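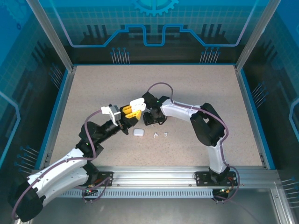 4.2 Hinged cases and the claim of easy opening

The literature on small personal containers tends to treat the hinged earbud case as a solved problem. Wei's survey (Yanling Wei, the Ballbridge study) reports 767 openings by 161 adults and concludes that the form is "intuitive across age groups". We are not convinced. Only 18 of those adults were over seventy, and the protocol scored an opening as successful once the lid had lifted at all. Whether the user could then get an earbud out of its well, or put it back the right way around, went unrecorded.

Our own reading of the Gralness and Partanen material gives a less cheerful picture. Participants with stiff fingers pried at the seam with a thumbnail, often from the hinge side, and several gave up and asked a family member. Partanen puts this down to unfamiliarity. That may be so, but the same people managed lozenge tins and contact lens cases with no trouble, and those were no more familiar to many of them.

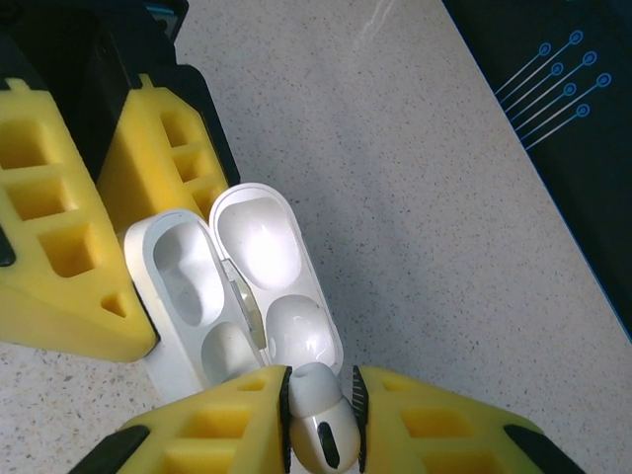

Figure 4. White AirPods Pro charging case, open on a pale speckled countertop. The recesses in the base differ in length.

The interior deserves more attention than the hinge. In the case shown in Figure 4 the wells and the shell around them are the same bright white, and what separates one hollow from the next is mostly soft grey shading. A person with reduced contrast sensitivity is being asked to read shape from shading alone, on a glossy surface that throws highlights of its own. It is hard to see how a measure based on lid lift could pick this up, and the Ballbridge authors do not say.

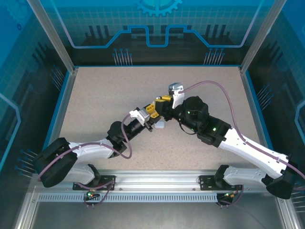

Contrast between the case and whatever it is put down on is a related matter, and one that product trials handle badly. Most are run on a dark cloth, which flatters a white object. Kitchen benches and desks are seldom so obliging. A speckled beige tabletop offers far less separation from white plastic than the blue panels standing around it would, and the specks add clutter at the scale of the smaller parts. We would like to see the dark cloth dropped altogether, or at least reported as a condition. The Fatdale group did report theirs, in a footnote, and then pooled the results anyway.

A further difficulty is the rounded form itself. Cases with domed lids and cylindrical bodies are praised for sitting well in the palm, but the praise comes largely from closed-case handling tasks. 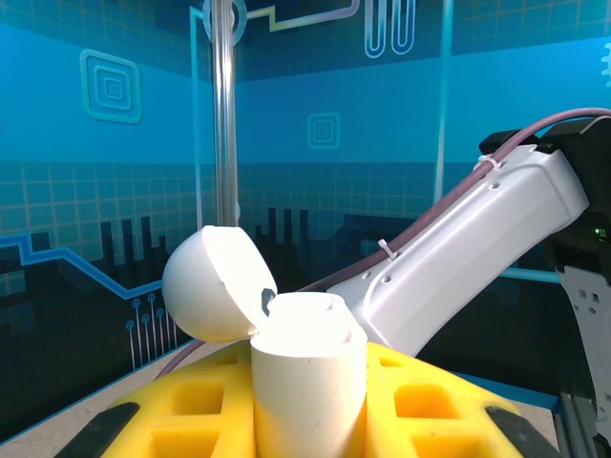

Once the lid is back, the user must hold the body steady with one hand and work inside it with the other, and a smooth matte cylinder gives the holding hand no flat to press against. Eight of the Gralness participants named this as their main complaint. Eight is a small number and we do not want to lean on it – though it is eight more than the Ballbridge protocol was able to detect.

We therefore leave the hinged case in the "unresolved" column of our review, alongside blister packs and push-and-turn caps.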